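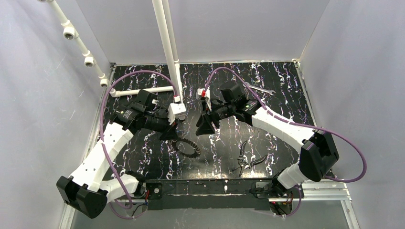
Fiche de contrôle 224 : plan de travail et outillage à main
Site : atelier Varov
Contrôle effectué par : Gwilym Mathias
Date : 24 mai 2018
Cotation : C (conforme), R (réserve), NC (non conforme), SO (sans objet)

1. Plan de travail

1.1 Planéité du plateau : C
Contrôle à la règle, en long et en diagonale.

1.2 État de surface : C
Plateau noir veiné de blanc et de violet. Les rayures fines se confondent avec le motif ; contrôler en lumière rasante et au doigt.

1.3 Profilés aluminium, côtés gauche, droit et arrière : R
Jeu perceptible côté droit. Resserrer, puis marquer les vis au vernis.

1.4 Arêtes et angles accessibles : C

1.5 Parois de l'enceinte : C
Traces de frottement en partie basse. Nettoyage au chiffon humide, sans solvant.

2. Outillage posé sur le plateau

2.1 Identification de chaque outil : R
Un outil sans numéro. Attribuer le 225 et reporter au registre.

2.2 Manches et poignées : C
Ni fissure ni reprise au ruban adhésif.

2.3 Parties actives (tranchants, pointes, mors) : C

2.4 Anneau segmenté brun foncé : R
Absent de la liste d'outillage. Vérifier les liaisons entre segments, puis l'inscrire ou le retirer du poste.

2.5 Distance au bord avant : C
Aucun outil en débord. Distance mesurée au plus près : environ 13 cm.

2.6 Outils à lame protégés hors utilisation : SO

3. Câbles et abords

3.1 Gaines des câbles : C
Pas d'entaille ni d'écrasement. Boucles libres, à surveiller au passage des profilés.

3.2 Éclairement au centre du plateau : C
Relevé : 468 lux.

3.3 Dégagement au sol devant le poste : C

4. Suites

Points 1.3, 2.1 et 2.4 à lever par l'atelier. Le point 1.3 figurait déjà en réserve sur la fiche de février ; à défaut de reprise, il sera coté NC au prochain passage.

Utilisation du poste : autorisée avec réserves.

Visa du contrôleur : G. Mathias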